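Trorneck Fold Tote, after 26 weeks

My last work bag died on a train platform in February, so I bought the Trorneck on the advice of Doina Stan, who has never once been wrong about bags and reminds me often.

It swallows a laptop, lunch and a cardigan. The strap stays on my shoulder, even over a winter coat. The lining is black, so finding keys is a form of prayer.
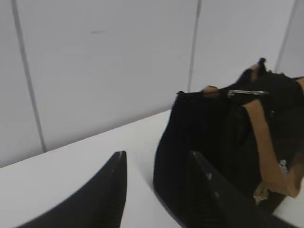
What I'd change

The magnetic snap has the grip of a damp handshake. The one inside pocket fits a phone from 8 years ago. Trorneck answered my email about it by offering me a second bag.

Would I buy it again? Yes, grumbling, and in a lighter color if they ever make one.

Lacey Birkett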